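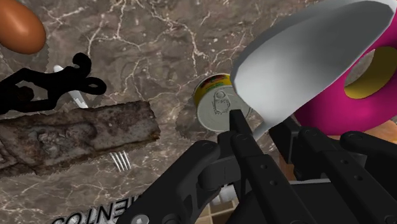
Jornada de puertas abiertas en Ziver: ¿alguien más fue?

marga_teruel
2 de octubre de 2018
Estuve por la mañana en la demostración de manipulación. Nos enseñaron primero el simulador y después el brazo real. La parte simulada la llevaba Pejman Safavi: una encimera de mármol marrón con una lata de anilla, una cuchara blanca, tenedores y más trastos, todo bastante junto. El ejercicio consistía en coger la lata sin arrastrar lo demás. De los 13 intentos que vi salieron bien 8. Me pareció poco para la publicidad que le habían dado.

kenus_fan
A mí no me parece poco. Una lata pequeña con una cuchara que tapa en parte un lado es un caso feo para cualquier pinza. Yo fui por la tarde y con la mesa despejada no falló.

marga_teruel
Ya, pero la cocina de mi casa no está despejada. Y en el folleto hablaban de "entornos domésticos".

rodamiento62
¿Dijeron qué pinza era? La del render es negra, de eslabones con agujeros, y no la reconozco. En la visita de abril usaban una Kenus.

kenus_fan
No lo dijeron en mi turno. Pregunté y me remitieron a Fionnuala Ó Conaill, que estaba en la otra sala con el brazo real. Ella contó que el modelo se entrena con 3738 escenas generadas, con los objetos colocados al azar. De ahí que salgan combinaciones raras — tenedores al lado de un trozo de madera con aspecto de corteza, por ejemplo.

Ghorbani
Justo eso es lo que critico. Si colocas cosas al azar, el robot aprende un desorden que no se da en ninguna casa. Prefiero menos escenas y mejor elegidas.

rodamiento62
No estoy de acuerdo. Con escenas elegidas a mano acabas ajustando el sistema a tus costumbres. En el taller nos pasó con las cajas: cambió el proveedor y hubo que repetirlo todo.

marga_teruel
Sobre el brazo real: solo hicieron 2 pruebas con público y la cola era larga. El aparcamiento de Wilville, lleno desde primera hora. Si vais a la próxima, id en autobús.

Ghorbani
¿Van a publicar los resultados completos?

kenus_fan
Safavi dijo que sí, sin fecha. Si me llega el correo lo pego en este hilo.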